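家政与居住环境管理课程讲义

第四讲 起居空间的日常整理与废弃物收集

授课单位：霍尔蒂德布里奇（Holtidbridge）社区学院居住管理教研室
主讲：Monique Gaillard
讲义修订：Hina Warraich
发放日期：2024年10月7日

一、本讲的范围

前三讲讨论了居室的功能分区、储物家具的选用和寝具的换洗周期。本讲转入起居空间，重点是桌面、地面和垃圾容器三者之间的关系。学员在九月份提交的居室观察作业共71份，其中多数把“收拾桌子”和“倒垃圾”记成两件互不相干的家务，并分别安排在一天中的不同时段。教研室认为这种记法有必要调整。桌面上的包装、纸屑、果皮和瓶盖，从产生到离开房间要经过若干环节，任何一个环节停下来，杂物便会滞留。整理工作的安排应当以这条路径为依据。

本讲不涉及厨余垃圾的沥水与堆肥，该部分内容见第六讲。有害废弃物（电池、过期药品、灯管等）的交投办法由各地主管部门规定，学员应以居住地公布的最新要求为准，本讲义不另作说明。

二、基本术语

为便于课堂讨论和作业批改，下列用语在本讲中取固定含义。

滞留物：已经失去使用价值、但仍停留在使用位置的物品。拆开后吃空的零食袋、用过的纸巾、撕下的标签均属此类。

待定物：尚不能判断是否应当丢弃的物品，例如还剩少量内容物的调料包、没有看过的广告单、来历不明的螺钉。

收集点：房间内固定放置垃圾容器的位置。收集点是一个位置，容器可以更换，位置不宜经常变动。

清空：将收集点容器内的全部废弃物移出住宅，并使容器恢复可用状态。只压实而不移出，不计为清空。

三、收集点的设置

（一）距离

收集点应靠近滞留物产生最集中的地方。起居空间里，这个地方通常是茶几或餐桌的一侧。坐在桌边的人如果伸手或者走一两步就能够到容器，包装拆开后随手丢弃的可能性较大；如果需要绕过沙发或进入另一个房间，包装往往先留在桌上，等到集中收拾时再处理。

学员可以采用以下办法检验：坐在平时常坐的位置，手持一张废纸，按平时的习惯起身丢弃，记录途中是否需要开门、挪动椅子或者避让他人。只要出现其中一种情况，就应考虑调整收集点。

（二）通行

收集点不得占用主要通道。容器放在桌边时，应确认椅子能够完全拉开，行人转身时不致碰倒。家中有幼儿或行动不便的老人时，容器应贴近桌腿或墙面，不可放在老人起身时落脚的位置。夜间需要经过的路线上不宜放置任何容器，颜色较深的容器尤其如此。

（三）地面

瓷砖地面便于擦拭，液体渗漏后容易发现，适合作为收集点。其薄弱处在于砖缝：糖浆、油渍和茶水进入缝内以后，颜色会逐渐加深，并且招引蚂蚁。容器底部与地面接触的一圈应随地面一同擦拭，擦拭时先把容器移开，待地面干燥后再放回。表面光亮的砖沾水后较滑，擦净之后不要立即在上面走动。

木地板和地毯上设置收集点时，容器下方应加一块可以单独清洗的垫子。垫子的边缘略大于容器底部即可，过大则容易绊脚。

四、容器的选择

（一）开口

起居空间的容器以敞口为主。敞口容器不需要掀盖，双手拿着东西时也能使用，适合丢弃干燥、体积较大而重量较轻的包装。带盖容器能够遮挡气味，适合厨房和卫生间。把带盖容器搬到客厅、又长期敞着盖子使用，说明容器类型选得不对，应当更换。

开口边缘宜圆滑、宽厚。边缘向外翻卷的塑料桶便于手提，套袋时也能挂住袋口。边缘过薄的容器受力后容易变形，袋子常常滑落到桶内，学员在实习中多次反映过这一问题。

（二）内壁与底部

内壁光滑的容器容易冲洗。带有花纹、凹槽或分瓣造型的底部外观较好，但凹处容易积存碎屑，冲洗时应使用长柄软刷，并将桶身倾斜，使脏水沿一个方向流出。

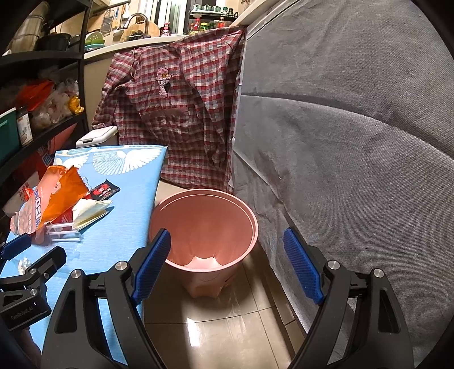
（三）颜色

颜色的选择在居室管理中有实际用途。与地面颜色相近的容器不显眼，初到家中的客人常常需要询问位置；与地面反差明显的容器容易被找到，也便于教幼儿辨认。教研室对颜色不作统一规定，只要求同一住宅内不同用途的容器用颜色或标签加以区别，并在全家人中间讲清楚。已经形成的颜色习惯不要随意改变，更换容器时应尽量沿用原来的颜色。

（四）容量

容量过大的容器会推迟清空时间，容量过小则需要频繁更换袋子。判断标准是：在正常使用情况下，容器应当每2天清空一次，清空时内容物不超过桶沿。若当天即满，可先检查是否有未压平的纸盒和未放气的包装袋，再决定是否更换更大的容器。

五、桌面的处理

（一）桌布

铺有桌布的桌面在整理时需要多加注意。织物表面有纹理，饼干屑、芝麻和糖粒会嵌在纹理之间，用干布横向擦拭只会把它们推到边沿。正确的做法是先取走大件物品，再用软毛刷顺着织纹方向轻刷，最后用略湿的布按压残留的污点。印有大面积花样的桌布应先在不显眼的角落试擦，确认不褪色后再处理其余部分。

桌布垂下的一侧应避开容器开口。布边落入桶内会沾上污渍，起身时也可能把桶带倒。垂边过长时，可将其向桌下折入，用夹子固定；长期使用的桌布以改短为宜。浅色桌布的垂边最先变脏，换洗时应单独检查。

（二）包装的丢弃顺序

桌面上的包装应按照下列顺序处理。

第一，分开空与不空。拿起包装轻轻晃动，确认内部是否还有食物。剩余食物需要保留的，折口夹紧后送回储物位置，不得继续放在桌上。

第二，处理小件。调料小袋、封口条、干燥剂等物件体积小，容易滑到大袋下面，也容易被幼儿误食，应当最先拿走。课堂演示时，讲师会把小件先装进一个已经吃空的大袋，再一并丢弃，学员可以参照。含有油脂或酱汁的小袋不可在桌布上方挤压。

第三，处理大件。膨化食品的包装袋通常较轻，直接丢入桶中会重新张开，占去大量空间。应当先压出空气，沿长边对折，再从一端卷起。袋口锯齿朝内，避免勾破垃圾袋。

第四，清理碎屑。碎屑应扫入簸箕或纸片后倒入容器，不得直接从桌沿扫向桶口。直接扫落时，总有一部分会掉在桶外，随后被踩入砖缝。

（三）待定物

待定物不得与滞留物混放。每张桌子只允许保留一个待定物托盘，尺寸以能够放下一本普通杂志为限。托盘装满之前应当完成一次判断，判断由物品的使用者本人作出，其他家庭成员不宜代为丢弃。Swati居住小组在练习中曾因代为丢弃一张取件凭条而引起争执，该案例将在课堂上讨论。

六、清空与复位

清空作业分为五步：收口、提出、检查、擦拭、复位。

收口时先排出袋内空气，再将袋口拧紧打结。提出时一手扶桶、一手提袋，垂直向上用力；桶身较轻时尤其要扶稳，否则桶会随袋子一起离地。检查的对象是桶底和桶外地面，凡有液体或碎屑，均须当场处理。擦拭顺序为桶沿、外壁、内壁、底部，桶沿是手接触最多的部位，用布应当与擦底部的布分开。复位是指将容器放回原定的收集点，并套上新袋。未套新袋的，视为清空未完成。

不使用垃圾袋的家庭，应在每次清空后冲洗容器，倒扣沥干后再放回。潮湿的容器直接接触纸屑和粉末，会形成难以清除的附着物。

七、实习安排

实习地点为普拉科尔登（Prarkolden）实习公寓和德拉斯特盖特（Drustgate）实习公寓，每组在指定的起居室内完成全部操作。

各组应当完成以下内容：绘制起居室平面草图，标出桌子、座位、通道和收集点；按照第五部分的顺序整理桌面一次；按照第六部分的步骤清空并复位一次；对收集点的位置提出保留或调整的意见，并说明依据。

每组操作时间为23分钟，由另一组观察记录。观察组只记录动作顺序和遗漏事项，不在操作过程中提示。双方交换记录后，共同在报告上签名。

实习所用的桌布、容器和清洁用具由公寓提供，用毕清洗归还。自带清洁剂须经讲师同意，含氯漂白剂不得用于有色桌布，也不得与酸性清洁剂同时使用。

八、作业与参考材料

（一）书面作业

选取自己住处的一张桌子，连续一周于每晚就寝前记录桌面上的滞留物和待定物，注明名称、停留位置和未能及时处理的原因。“忘记”和“太忙”不作为原因填写，应当写出当时的具体情况，例如容器已满、椅子挡住去路、手上沾有油污。

记录完成后，对收集点作一次调整，再记录三天，比较前后变化。调整后没有改善的，同样如实填写，不影响成绩。

（二）格式

作业用教研室统一表格填写，草图可以手绘，尺寸标注到厘米。文字说明不超过728字。同住人员的姓名及私人信件内容不得写入作业。

（三）参考材料

教研室编印的《起居空间整理操作规程》第三章、第四章，可在资料室借阅，不外借过夜。平面草图的画法见第一讲附录。

对本讲内容有疑问的学员，可于课后向Hina Warraich提出，或将问题写在作业表格背面，由主讲教师在下一讲开始时统一答复。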